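# Making the Bed in a Small Room: A Conversation With Our Housekeeping Lead 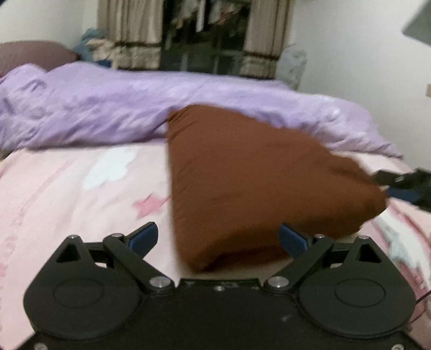
How often should the blankets on a guest bed be washed? At Trenero, blankets are washed after every stay of more than two nights, and otherwise once a month.

The rule is one of many set out by the housekeeping lead at Trenero Guest Residences, who has supervised the preparation of bedrooms there for nine years. The residence has 34 rooms, most of them small, and each one is made up by a single member of staff. The lead agreed to speak with the resident newsletter about bedding, curtains and the order in which a bedroom is put right.

Asked where the work begins, the lead did not mention the bed. "We begin at the window," the lead said. "Curtains collect dust, and if you touch them after the bed is made, the dust goes onto the sheet. So the curtains are drawn, shaken lightly and set back to the sides. Then we turn around and start on the bed."

The residence uses plain beige curtains in many of its rooms. According to the lead, the color was settled on after a trial of several samples from Rolline, the supplier that also provides the curtain rods. Guests were asked for their views, and most preferred something quiet next to patterned bedding.

Patterned sheets were themselves a matter of some debate. For years the residence bought only white. The change came in February, when a large order was due and the purchasing office asked staff what they would rather work with. "The answer was pale colors with a small pattern," the lead said. "Pale pink was the favorite. A white sheet shows every mark. A dark sheet fades, and then you have two that do not match."

The pillow is handled separately from the rest. Staff are asked to lift it off, check the cover on both sides and set it down again only after the sheet has been pulled smooth. Brown covers are used in several of the rooms, and the lead is in favor of them.

"Brown is practical," the lead said. "It also helps the person making the bed, who can see at once where the pillow is sitting. A pale pillow on a pale sheet can be a hand's width off center and you will miss it from the door."

The blanket is a frequent source of questions from new staff. In the morning it is often bunched up across the bed, and the first instinct is to pull it flat where it lies. The lead discourages this. "Take it off completely. Hold it by two corners, let it drop, and look at it. Then fold it or spread it, depending on the room. If you tug at a bunched blanket you bring the sheet with it, and now you have two jobs."

Lavender blankets were purchased through Van Leeuwen together with a smaller number in gray. The lavender ones have worn better in the laundry, although the lead was careful to say that they have also been in use for a shorter time. A replacement fund of $2,000 is set aside each year for blankets and pillows, and any item that has thinned or pilled is withdrawn.

Laundry is sent out to Parno, which returns it folded and sorted by room. The lead described the arrangement as satisfactory – with one reservation. Pillow covers sometimes come back inside out, and staff have been asked to turn them before they go onto the shelves.

The conversation turned to residents who prefer to make their own beds. The residence supports this and leaves fresh linen outside the door on request. The lead offered some advice for those who do so.

"Pull the sheet from the foot of the bed, never from the side. Leave the blanket turned back for half an hour after you get up, so the bed can air. If the room is small, put the pillow on a chair and keep it off the floor."

On the subject of evening visits, the lead said that staff no longer enter rooms after dark to close the curtains. Residents had asked for more privacy, and the practice was ended. Curtains are now left open at the sides unless a resident has requested otherwise at the front desk.

Requests for an additional pillow or a second blanket may be made at any time. Both are kept in the linen room on each floor and are supplied without charge.

*Resident newsletter, 11/29/21*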